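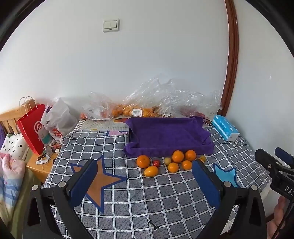 3. FINDINGS / 3.2 Where the groceries land

Search this journal
Enter keyword, author or DOI
Go

I have to admit that when I started this study I had a map in my head, and on that map the shopping went from the front door to the kitchen. You come in, you put the bags on the counter, you put the food away. My whole coding sheet was built on it (I had 10 codes for kitchen surfaces alone!) and I had exactly one code for everything else in the home, which I'd called "other." By the end of May, "other" was the fattest folder on my desk.

The bed is the big one. Figure 1 is the picture I keep going back to, with mandarins and a few little tomatoes out on a gray bedspread by a folded purple towel, and behind them a whole heap of clear bags with more fruit still inside. I collected 154 unpacking episodes for this part of the project, and 143 of them had at least one stop that wasn't a counter, a cupboard or a fridge. I hadn't planned for that, so I went back and recoded the lot, which took me most of the summer and a good deal of coffee.

Figure 1. Fruit and tomatoes set out on a bed, with bagged fruit on a striped mat behind and two shopping bags over by the headboard.

What I like about the bed is that it's treated as a proper work surface, with its own little rules. People told me again and again that food doesn't go straight on the covers if they can help it, and then they'd tell me about the times it did. Something usually goes down first: a towel, a mat, a tray, yesterday's paper. In Figure 1 the big heap of bags sits on the striped mat, while the loose mandarins are out in front on the bedspread itself. I can't say from one picture whether that split was meant, but it fits what I heard in the interviews, where bagged things and loose things were nearly always talked about as two separate jobs.

The second thing is sorting. Obsa Tesfamariam, who read all the transcripts alongside me, pointed out that people hardly used the word "unpacking" for what they did on the bed. They said "going through it" or "seeing what we've got." One woman in Dadow told us she liked to have all her fruit in front of her before deciding what went in the bowl and what went to her sister, and a kitchen counter with a dish rack and a kettle on it just didn't give her the room. A double bed is huge! In a small apartment it may well be the largest flat thing anybody owns.

Then there are the empty bags, which I'd missed completely at first. My early notes stop when the food comes out. In Pidwood, though, several households kept the sturdier paper bags standing by the bed for days, and they slowly filled up again with laundry, library books and things to give back to people. I now code the bag separately from what was in it, and I'd suggest anyone using the Kavska diary sheets do the same (there's space in the right-hand column, if you write small).

I come back to the smell of citrus in bedrooms in 3.4, where it gets more attention than I ever expected to give it.

Print this section | E-mail this section

Contact the editors | Copyright and permissions | Back to top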